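Mondenetti Forums > Grippers and End Effectors > Velen hand-held kit, worth buying?

plekus_fan
Posted in July
We have the Velen hand-held gripper on trial, the bundle with the backpack unit. Mine is the bare tool, firmware 137. Fingers close evenly and the pads hold thin items without marking them. Has anyone compared it with the Simiyu?

simiyu_user7
I own both. Velen has the better pad. Simiyu has the better trigger, and its battery comes out without tools. Pad replacement on the Velen is $99 a pair, which I consider high.

plekus_fan
Bread slice on the table, dotted pad lined up in front of it:
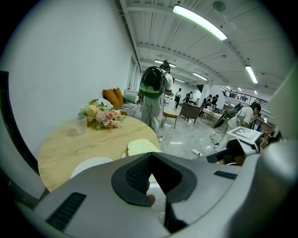 RE: PADS AND GRIP

a_partington
The wide V shape is good for flat food and poor for anything narrow. I tried pens and they rolled out of the center. Also check where your fingertip sits. On the left side it can end up right under the pad.

simiyu_user7
Disagree on narrow items. Pens work if you approach at an angle. The fingertip point is fair.

torque_shim
Has anyone measured pad wear? The dealer quoted me 2323 cycles before the dots smooth out. That seems low for rubber.

a_partington
Mine went well past that on dry goods. Oil is what kills them. Wipe with a damp cloth, no solvent.

plekus_fan
Thanks. Keeping the Velen for flat items and asking the dealer for a spare pair of pads in the price. Will post the quote when I have it.

Angus Partington
(a_partington on my other login) Ask for the long cable too. The stock one is short.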